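Chapter 4
Cloth in the Home

Learning goals
Name the main fibres used in household cloth
Read a care label
Work out how much cloth a household owns and what it costs to keep

Most of the cloth in a house is not clothing. Sheets, towels, curtains, blankets and covers make up the greater share by weight, and they are washed on a different cycle from shirts and socks. In the Geraghty household study, used throughout this chapter, a family of four owned 20 kilograms of bed and bath cloth and ran around 1,538 litres of water through the washer each month to keep it clean.
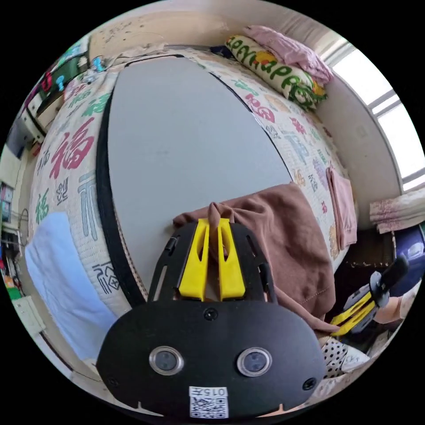

Fibres fall into two groups. Natural fibres come from plants and animals, and include cotton, linen and wool. Manufactured fibres are made from wood pulp or oil, and include viscose and polyester. Many household fabrics are blends. The colour of a cloth tells you nothing about its fibre, so check the label.

Section 4.1 deals with cotton, from the bale to the finished sheet. Section 4.2 covers wool and follows Gijs Koster through a season at the Immont mill, where 4,000 blankets are woven before the end of July.

Key terms: fibre, yarn, weave, blend, selvedge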